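Kitchen Bench Tips: Getting Bowl Grasps to Repeat

Posted 1 March 2024 by Benoît Picard

We teach a three-fingered hand to clear and set small tables, and bowls gave us more trouble than cups or boxes. These are the tips we hand to people starting on the Toltia bench. They come from the rim study we finished in December: 156 grasp attempts on plastic bowls, split between two ways of placing the fingers.

Pick the bowl first, then the grasp

Deep bowls with a thin rim are the easiest to start with. The hand can put one finger inside the wall and keep the others outside, and the wall does most of the work. Shallow dishes need a different approach and we leave them out of the first week. Wash and dry every bowl before a session. A film of cooking oil changes the results more than any setting in the software.

Inside finger first

In the older method all the fingers closed at the same time. Light bowls slid or tipped when one finger touched early. In the newer method the far finger goes just inside the rim and stops. The others come down on the near side and close toward it.

Run the approach slowly the first few times and watch the fingertips. If the far pad is hitting the top of the rim, raise the hand, shift it and start over. Don't try to correct sideways while the pad is against the plastic.

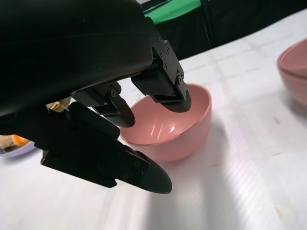
Keep the cloth flat

A white cloth makes the bowl edges easy to pick out, but fold lines move things. A crease under one side of a bowl is enough to rock it when the fingers close. Iron the cloth or pull it tight and tape it under the table. Shake out crumbs between runs.

Watch the hand's own shadow

The hand blocks the overhead light as it comes down, and the dark patch on the table can be read as an edge. We had 40 runs where the planner chose the wrong rim point, and most of them went away when we added a second lamp low on the other side. Shiny plastic also gives a bright spot on the inner wall. Turn the lamp until the spot is off the rim.

Leave other dishes out

It is tempting to clear the table down to one bowl. Ours trained that way did well alone and badly at a set table. Put a second bowl of the same color nearby and move it between runs. Add a bowl with play food in it if you have one.

What we got

Inside finger first beat closing together on both bowl sizes. The gap was larger on the small bowls. We only tested empty bowls for grasping, so don't read this as advice for soup.

Write down the misses

Note which finger touched first, and whether the bowl slid, tipped or stayed put. Do it before you reset. After 3 resets in a row you won't remember.

14 comments | 2 shares

Related
Dreser fingertip pads: when to replace them
Drying racks and why the hand misses the back row
Bailly lamp stands, setup notes
Sorting spoons at the Merkimby bench
Taping down a tablecloth without marks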